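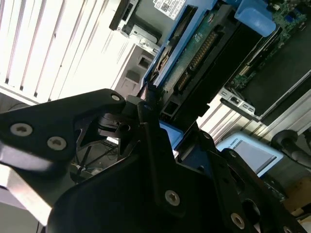 On the Trosta list someone wrote last night:

> Did you retrain the policy for the drive carriers, or is it the same
> network as in the Lundis report? With 39 demonstrations I could not
> get it to pull a carrier straight. It always twists near the end.

It is the same network, but we changed what it sees. In the Lundis report we used the overhead view and the wrist view together. Now we use the wrist view only, and we add the force from the last 6 time steps. We trained on 221 demonstrations.

The twisting we also had. For us it came from the action length. When the policy predicts long motions, it does not react to the side force in time. Please try shorter ones before you record more data.

I must say that all our tests are on one chassis type. On the Vaher bench, with up to 200 trials per setting, the removal is much better than the insertion, and for the insertion I have no good explanation yet. The logs are in the Fisus folder, the April part.

Best regards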